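Redimano Pump Price Tracker: Set-up Guide
Section 2. Turning on price alerts, and how far to trust them

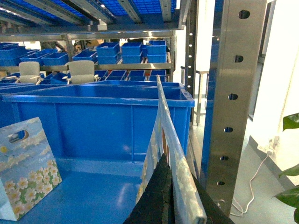

Mavis Kincaid wrote to us that her "steady" alert came in at breakfast and the station on her corner had gone up before lunch, so what exactly was steady? Fair question. The word on the alert means the last figure the tracker received matches the one before it. It makes no promise about what the sign says when you pull in. Keep that in mind through the steps below.

Before you start

You need an account, a zip code and the app updated to build 201 or later. Older builds still show the Alerts tab, but the switches in it do nothing.

Setting your area

1. Open Settings and tap My Area.
2. Type your zip code. Do not use the Find Me button if you live near a state line. It picks the nearest station, and the nearest station may be paying a different state's fuel tax.
3. Choose a radius. The default is wide and pulls in highway stations you will never visit. Set it to 2 miles and widen it only if the list comes up short.
4. Tap Save. The screen may go back to the old radius for a few seconds. Wait for it to settle before you tap again.

Choosing a price source

5. Tap Source. There are two feeds, Pireo and Joubert.
6. Pireo collects prices sent in by drivers. It is quick, and it is wrong whenever a driver is wrong. Look at the time stamp next to each price.
7. Joubert takes prices from card sales. It is slower, and a station with no sales overnight will show yesterday's price with no warning mark.
8. Pick one. The Blend setting averages the two, which gives you a price that no station may be charging. We would leave it off.

Note: Regular, midgrade, premium and diesel are set one at a time. If you drive a diesel, check that the tracker hasn't put you back on Regular after an update. It has done this more than once.

Setting the alert

9. Tap Alerts, then New.
10. Enter the change you want to hear about, in cents per gallon. One cent will have your phone buzzing all day over rounding.
11. Choose Up, Down or Both.
12. Leave "Tell me when prices are unchanged" off unless you have a use for it. It is on when you first install the app.

Caution: Do not set or read alerts while driving. Hands-free mode reads out the price but leaves out the station name.

The forecast line

Under each chart is a dotted line supplied by Alivura. It claims to show where prices are headed after a tax cut or a change in crude. Kohei Chiba, who keeps this guide, compared it with posted prices through November and found it did well in quiet weeks, when a flat line would have done just as well. To hide it, tap the chart, then Options, then Forecast.

Limits

The tracker keeps 500 price records per area and drops the oldest first. Export before then if you want them for mileage claims. Notes attached to a record are cut at 128 characters on export, even though the app lets you type more.

Section last checked February 19, 2024. Savings totals are covered in Section 3, along with the reasons yours may look too good.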